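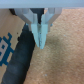

*Light gray housing, light blue fingers.*

# Rurham backyard rain readings

Daily rainfall totals written down by people with a plastic tube in the yard. The raw file has 1723 rows. The file I'd let anyone use has 1655. Read the part about mornings before you plot anything.

Maintained by Farzana Abbasi. Current release covers one wet season and the dry stretch after it, in and near Rurham, on both sides of the Plerkach ridge.

## What you get

```
data/
 readings_raw.csv
 readings_clean.csv
 gauges.csv
notes/
 dropped_rows.md
 site_visits.md
```

`readings_raw.csv` is what people sent, typed up with no fixes. Spelling in the comment column is theirs. `readings_clean.csv` is the same thing with bad rows removed and units made to agree. I didn't fill any gaps. If a day is missing, it's missing, and you shouldn't read it as a dry day.

`gauges.csv` has one row for each of the 16 gauges. A gauge that got moved keeps its ID and gets a date in the `moved_on` column. I went back and forth on this and I'm still not sure it was the right call. If you care about exact location, split those gauges in two yourself.

## Columns in the clean file

| Column | Type | Notes |
|---|---|---|
| `gauge_id` | text | Matches `gauges.csv` |
| `read_date` | date | The day the gauge was read, which may not be the day it rained |
| `read_time` | text | Often blank, often a lie |
| `rain_mm` | number | Millimeters. Inches were converted |
| `unit_given` | text | `mm` or `in`, as first written |
| `trace` | yes/no | Reader wrote "trace," "few drops," "damp," or similar |
| `multi_day` | yes/no | Total covers more than one day |
| `comment` | text | Free text, left alone |

When `trace` is yes, `rain_mm` is zero. Some weather files use a tiny made-up number there. I don't see what that buys you except a season total that creeps up for no reason.

## The trouble with mornings

Readers were asked to check at 7 a.m. and write down the total for the 24 hours before. Most say they did. I have doubts.

Look at the `read_time` column and you'll find long runs of exactly 7:00, week after week, including on days when the comment says things like "just got in from work." One reader's sheets have the same pen and the same slant for a whole month, as if filled in at one sitting. That doesn't make the rain numbers wrong. It does mean the time column tells you what people were asked to write.

The second problem is which day the rain belongs to. Rain that fell on an afternoon and was read the next morning should carry the next morning's date. Several readers shifted it back to the day it fell, and at least one changed habits halfway through the season. I compared neighbors on the bigger storms and flagged the likely cases in `notes/dropped_rows.md`, but I didn't move any dates. Moving them would have made the gauges agree nicely, and I'd have been the reason they agreed.

If you need daily values, be careful. If weekly totals will do, use weekly totals.

## Why rows were dropped

The removed rows fall under these headings. Each one is listed with its reason in the notes.

- The same reading sent twice, once on paper and once by email, with different numbers and no way to pick
- Unit unknown, and both guesses plausible
- Gauge found tipped over or cracked
- Sprinkler
- Reader away, with a number filled in "from the news"

The sprinkler rows deserve a word. One gauge recorded steady, modest rain all through the driest part of the year. It looked like a fine local effect of the ridge, and a draft map got passed around with a little green bulge on it. Then I went and stood in the yard at 6 a.m.

I kept a few rows I don't like. A reading that is merely strange, with no known fault, stays in. The wettest day at gauge 11 is much higher than anything near it, and I can't prove it false. Drop it if you want, but say so when you publish.

## The gauges

Two kinds were in use. Most readers had the Tarar, a clear tube with a funnel top. The rest used straight-sided tubes from wherever they could get one. The Tarar is easier to read and I trust it more, though I haven't done a proper side-by-side test and neither has anyone who has told me theirs is the best.

Things known to bias a reading low:

- A tree or roof edge upwind
- Wind across an open lot, which carries drops over the funnel
- Leaving a small amount in the tube through a hot afternoon

Things known to bias it high:

- Splash from paving
- Drips from a wire or branch
- Wishful thinking after a storm everybody is talking about

`gauges.csv` has an `exposure` column with my own rating: good, fair, or poor. It's one person's opinion after one visit. Don't use it as a weight in a model. Someone did that with the test release and got a very pretty curve.

## Does the ridge make a difference?

People in town will tell you the west side of Plerkach gets far more rain than the east. Everyone "knows" this. It may even be true. What the file shows is that west-side gauges report higher season totals, and also that west-side gauges are more likely to be Tarars, sit in larger yards, and be read by people who don't skip days. With a set this small I can't pull those apart, and I'd be wary of anybody who claims to.

The missing days matter more than they look. Readers skip dry days — why walk out to an empty tube? — so the blanks aren't random. Average over only the days present and you'll get a climate wetter than the real one. The gauge with the most gaps is blank on around 40 percent of its days, and its average is the highest in the set. Draw your own conclusions, preferably after reading the comments.

## Loading it

Plain CSV, UTF-8, commas, header row. Any spreadsheet will open it. Check that yours hasn't decided the gauge IDs are dates, as mine did with two of them.

There's a small script for Jatska users in `notes/site_visits.md`, pasted at the bottom by request. I don't use Jatska and can't tell you whether the totals it prints are right. The first version summed the trace rows as text.

## Good uses and bad ones

Reasonable:

- Teaching people what messy records look like
- Comparing big storms between neighborhoods, at weekly steps
- Checking whether your cleaning code quietly turns blanks into zeros

Not reasonable:

- Setting insurance rates or settling a claim
- Saying anything at all about long-term change from one season
- Sizing a drain

I'd have left that last one out if I hadn't been asked twice.

## Privacy

Names and street addresses are gone. Locations are rounded to the nearest block. In a town this size that won't stop a neighbor from guessing, and every reader was told so before agreeing. Comments that named another person were cut back to the part about weather. If you spot one I missed, write to me before opening a public issue.

## Corrections

Send the gauge ID, the date, and what you think is wrong. "This looks too high" isn't enough on its own. A photo of the original sheet is, and so is a plain note saying you remember copying the number badly. Fixes go into the next release with a line in the notes, and the raw file never changes.

## Known issues

- Gauge 4 has two readers who shared the job and may have emptied it before the other one looked
- December has fewer readings than any other month
- Comments in inches were not converted, so the comment and the number can seem to disagree
- `moved_on` is blank for one gauge that I'm fairly sure was moved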